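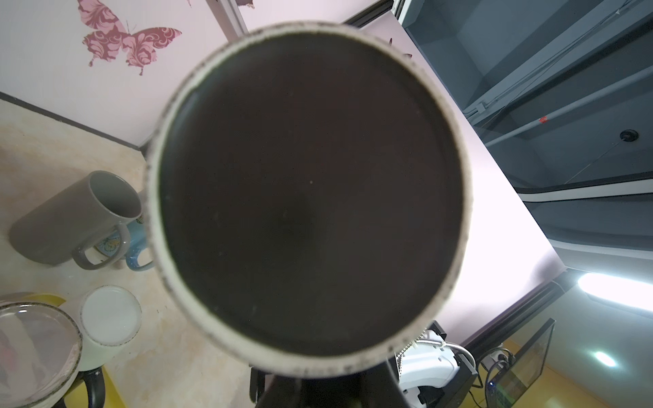 Support at Granport asked first if the wrist stream was late or if the gripper value was late, because for them these are two different tickets. I could not answer at that time. I am writing the log below so that the next person at the Wistport site does not have to begin from zero.

**Problem:** trained policy opens the gripper too early when it puts a cup down
**Task:** cup and mug placing, countertop station
**Status:** open, workaround in use

### What we see

The policy picks up a cup without trouble. On the way down it lets go before the base touches the countertop. It is worst with the wide speckled cup, which fills most of the wrist view when it is held. With the mugs that have a handle it happens less. When we replay the recorded demonstrations on the arm, the cup is put down correctly, so the recorded arm positions are fine.

### First check: the demonstrations

I went through 36 episodes from the October batch by hand. I stepped each one to the moment when the fingers open, and I wrote down the frame number from the wrist stream and the row number from the gripper log. In 13 of them the gripper row came before the matching wrist frame. In the others the two agreed, or I could not decide, since the cup covers the view and there is little in it that moves.

All 13 were recorded after lunch. At first I thought of the operator, but the same operator also recorded in the morning.

### Second check: the clock

The collection computer was restarted at 12:40 that day. After the restart the recorder took its timestamps from the camera driver, and the gripper log continued with the system clock. The difference is small at the beginning of a session and grows to roughly 2 frames at the end. I did not find any warning in the recorder output.

Granport replied that this can happen if the time source is not fixed in the config file. They asked for these things:

- the config file from before and after the restart
- one good episode and one bad episode, not compressed
- the version of the Haltton recorder plugin

I sent all three. On the plugin version I made a mistake the first time and gave the version of the viewer. Please ignore my earlier message in the ticket.

### Third check: is the wrist view enough?

Granport also asked if the policy could see the countertop at all during the placing. With the wide cup in the gripper, the policy still gets part of the countertop at the left side, with other mugs and a plate on it, but it cannot see under the cup. So the wrist picture alone gives it very little about the height. It must learn this from the arm position and from the timing of the release. I believe this is why a small time error hurts more with this cup. I have not proved it.

### Workaround

1. Set the time source to `system` for both streams.
2. Restart the recorder, not only the session.
3. Record one test episode with 12 open and close movements and no cup.
4. Compare the first and the last opening. If they differ by more than one frame, do not start collecting.

The 13 episodes are moved to the folder `hold_timing`. Please do not delete them, Živković wants the raw files for their own check.

### Still open

- Can the old episodes be corrected by shifting the gripper rows? The shift is not constant, so I do not want to do it with one fixed number.
- New training run without the 13 episodes. It is in the queue.
- Granport has not said yet if the default will change in the next release.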